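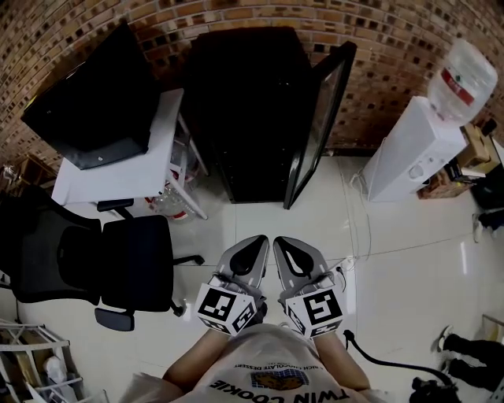

Two hand-held grippers over a tiled floor.

Posted in: Newsroom Tools > User Guides > Stellar Digest

Section 4. Building the Daily Digest

The daily digest collects short news items from the wire queue and sends them to subscribers as one message. You need the Editor role or higher to build a digest. Contributors can add items to the queue but cannot schedule them.

4.1 Create the digest

1. Open Stellar and select Digests from the left menu.
2. Click New. A blank digest opens with the current date in the title field.
3. Enter a headline. The limit is 100 characters, including spaces.
4. Choose a desk. The desk sets the byline format and the default send list.
5. Click Save Draft.

Note: The desk cannot be changed after the first save. To move a digest to another desk, copy it and delete the original.

4.2 Add items

1. In the draft, click Add from Queue.
2. Check each item you want to include. A digest holds up to 14 items.
3. Drag the items into running order. The top item supplies the preview text in the subscriber's inbox.
4. Open each item and trim the summary to 52 words or fewer. The counter turns red when a summary is over the limit.
5. Confirm that the source line is filled in. Items from the Younis feed arrive without one and must be completed by hand.

Caution: Removing an item from a draft also clears any edits made to its summary. The queue keeps only the wire version.

4.3 Set embargo times

Items under embargo show a gray clock. The digest will not send while any embargo is active.

1. Click the clock to view the release time.
2. If the release time is later than the send time, move the item to the next digest or change the send time.
3. Do not clear an embargo unless the duty editor has approved it in the item log.

Release times are shown in the desk's time zone. Wire copy often gives a different zone in the slug line. Check both.

4.4 Schedule and send

1. Click Preview and read the digest in both phone and desktop views.
2. Click Send Test. The test goes to the desk address only.
3. Set the send time and click Schedule.
4. Check that the status reads Scheduled. If it reads Held, see error 42 in Section 9.

Caution: A sent digest cannot be recalled. To fix an error, issue a correction from the Sent tab (Section 5).

Revised 13 November 2019, P. Besnard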